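Grallham Hall Users' Group
Minutes of the general meeting, Apr 2, 2026

Well, we had a decent turnout, considering the rain and the hockey being on. I'm filling in as minute-taker again, so please be kind, and if I've got your words wrong, catch me at the next one and I'll fix it. We started a bit after seven, once the urn had boiled.

Apologies
The quilters sent theirs (they're away at the Bostance show) and so did the Scouts. The seniors' badminton people said they'd be late and they were, but they brought date squares, so all is forgiven.

Last minutes
Read through and accepted. One correction: I wrote that the new stacking chairs were grey and they're blue. Sorry about that. I do sit on them every week, so I've got no defence.

Money
We have $1,184 in the hall account, after the snow clearing was paid. That's better than I thought it would be, mostly thanks to the November craft fair, which had its best year since I started coming. The hydro bill is still to come and it won't be pretty, because the heat was left on over a long weekend in the small room. I'm not pointing fingers, but please, please look at the thermostat on your way out. It should read 12 when you leave. There was a suggestion to put a lock box over it, and another to put up a sign. We're trying the sign first.

Keys
We spent the longest on this one, and I had a feeling we would. The front door lock has been sticking since the cold snap and a few of us have stood out on the step wiggling away for a good ten minutes. Hermans came to have a look and said the whole cylinder wants replacing, and while we're at it we ought to get all the keys back in and start fresh. The old list says there are 41 keys out there somewhere. Forty-one! For a hall with two doors! Some went to groups that folded years ago, and I know of at least one that moved to the coast with its owner.

So the plan is a new lock on the front, the side door left as it is for now, and one key per group, signed for in the book. We talked for a while about what the keys should go on, as the old paper tags fall off if you so much as look at them. People passed round what they had in their pockets, and there was a lot of love for leather and a good long cord you can find at the bottom of a bag.

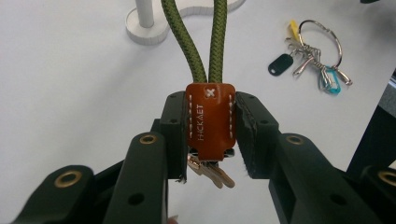
Leather key holder with white stitching, on a green braided rope.

The Griltow market has a stall that does leather tags, and they'd stamp a group name on for a little extra. I said I'd ask for a price. Until then, we're going with plastic ones from the hardware store, a different colour for each group. The choir has already claimed purple, and the yoga class would like it noted that they asked for purple first. I've noted it.

Deposits came up next. It'll be $20 a key, back in your hand when the key comes back in ours. One or two folks felt that was steep for the little groups, the playgroup especially, and we went back and forth on it. In the end we voted. It carried, with 5 against, and the playgroup can pay theirs in two goes if that helps. Hermans can fit the lock on a weekday morning, so we'll need someone there to let them in and make them a coffee. I can do it if it's not a school pickup day.

A couple of small things while we were on the topic. If you've got a hall key on your own ring at home, bring it in even if you don't think it fits anything any more. The cupboard under the stage hasn't been opened in ages and we're hoping one of the strays will do the trick. Also, don't leave keys under the flowerpot. Everybody in Grallham knows about the flowerpot.

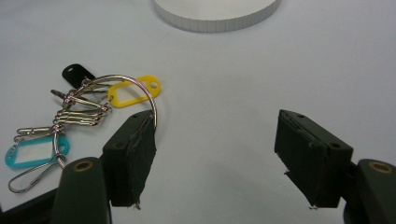
Wendover Road residents asked, by way of a note read out to us, whether the new rules would mean someone turning up promptly to lock the gate at night, as it's been banging in the wind and waking the baby. Fair question, and we didn't have a good answer. The gate isn't on anybody's list at the moment. We agreed that the last group out each evening does the gate as well as the door, and I'll add it to the closing-up sheet by the light switches. A bungee cord has been offered in the meantime.

Kitchen
The fridge is humming again. It still keeps things cold, so we're leaving it be. What we do need is for people to take their leftovers home - I threw out a tub of something last week that I couldn't put a name to. Tea towels are running short too. If you took a few home to wash, bless you, but could we have them back?

Spring cleanup
Gutters, windows, the flower bed by the ramp. Bostance garden club has offered us some spare perennials if we can pick them up, and the choir has a trailer. We need up to 20 bags of mulch, depending on how deep we go. Bring gloves and your own rake, as ours lost its head in the fall. There'll be a barbecue afterwards if the weather's on our side.

Bookings
The wedding in June is confirmed, so badminton is bumped that evening and they were very gracious about it. The yoga class would like to start half an hour earlier over the summer, which is fine with everyone except the playgroup, who'd be packing up right about then. They're going to sort it out between themselves and let me know.

Other business
The noticeboard is full of posters for things that have already happened, so I'm going to clear it off next week. If there's anything up there you want to keep, grab it before then. The piano tuner is booked. The lost property box has three single mitts and a very nice casserole dish with a glass lid.

We wrapped up just before nine and finished the date squares. Next meeting is the first week of next month, same time, and the choir is bringing the snacks.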